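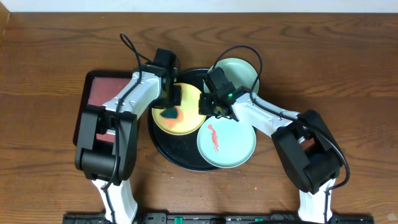 A yellow plate on a wooden table.

Restaurants should go back to setting one table for everybody

By Dede Lamptey

My aunt ran a lunch room in Akolgo when I was growing up. It had one long table. You came in, you sat in the next open chair, and you ate beside whoever was already there. If you wanted to be alone with your newspaper you could hold it up in front of your face, and people did.

I live in Neltitham now, and I can't find a single place that works this way. The newest restaurant on my street, Bustum, has 60 seats and almost all of them are at tables for two. I went on a Tuesday for the soup. There were nine of us eating alone at nine tables, each facing an empty chair. A couple with a baby was waiting by the door for somewhere to sit.

The owners have their reasons. Small tables can be pushed together for a party and pulled apart again. Customers ask for them. Salamatu Sowah, who manages the dining room at Ekach, told me that when she put in a shared table two years ago, it was always the last one to fill. She took it out in January. I believe her, and I still think she gave up too soon.

A shared table is awkward when it is the odd one out. If there are 12 private tables and one long one, sitting at the long one says something about you. When it is the only table, it says nothing. You sit there because that's where the food is.

I am not asking anyone to make friends over lunch. Most days at my aunt's place, the talk did not go past the weather and the salt. But you learned the faces of people who lived near you. When a man named Kofi stopped coming in, someone asked about him by the second day, and someone else walked over to his house. He had hurt his back and was glad of the visit.

There are people who need their own table. Some can't stand noise, some are having a hard conversation, some have small children who throw things. Keep a few tables along the wall for them. I would give the middle of the room to everyone else and leave it that way for a full 90 days before deciding anything. Three weeks is too short for people to change where they sit.

Bustum has the floor space. I told the owner so when I paid, and he said he would think about it.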